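Tuesday, a bit after 9

Coffee corner day! I promised Ha-neul Won I'd sort out the break table before the Kornport people come in March, and since the glue on the Nenance samples needs to sit all morning anyway, I figured I'd do it now and write it down so we stop having the same conversation every few weeks.

First, the old setup is gone. The paper bag with the clip was driving me up the wall – every time somebody folded it down, the clip slid off, and by Friday the beans smelled like the inside of a cupboard. I weighed what was left before tossing the bag, out of curiosity, and combined with the new delivery we had 1,388 grams. That's a lot of beans for a lab this size (I may have gotten carried away with the last order, sorry). Most of it went into the freezer in two sealed bags, labeled, bottom drawer on the left, next to the ice packs and nowhere near the resin.

The rest is for the jar. I like a clear one for this. You can tell from across the room whether it needs filling, and the lid is clear too, so please put it back where you can find it. I have already lost it once against the white tabletop and spent a silly amount of time looking under things.

Then the spoon question. Ha-neul wants a proper scoop, I want to keep using a plain metal spoon, and we went back and forth on it while I wiped down the table. My argument is that we have spoons. Her argument is that everybody's idea of a spoonful is different, and okay, fair, so I tested it. Level spoonfuls came out close enough to each other that I stopped worrying. Heaped ones were all over the place. Level it is, then, until somebody buys a scoop with their own money.

For mugs I'm keeping the dark blue one out, white on the inside, nice chunky shape, easy handle. The white lining is handy because you can see how strong the coffee is before you commit to it.

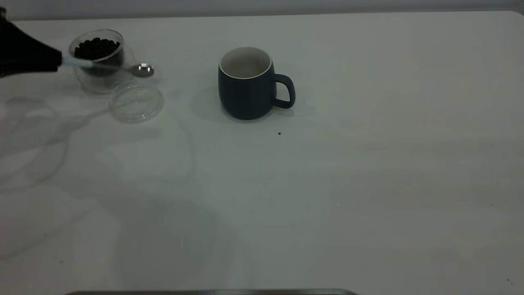

Amounts and grinder settings

Grinder is the Javholm, the small one. Setting 5 for the press, and please leave it there when you're done. I tried 2 this morning to see what would happen and got mud. Drinkable mud, but I had grit in my teeth until lunch.

For one mug, 12 grams of beans. I know that's on the light side. Ki likes it much stronger and is welcome to add more, but this is the starting point and it goes on the card taped to the wall.

Cleaning: brush out the grinder at the end of the day, wipe the table with a damp cloth, and pick up stray bits of bean. They roll, they get stepped on, and last month one ended up in the tray with my test pieces – I spent ten minutes thinking I had a defect!

Still to do

Write the card (I have terrible handwriting, Ha-neul, would you?). Get a second mug for visitors. Ask Ki where the long brush went. Check the Nenance samples after lunch and log those on the next page.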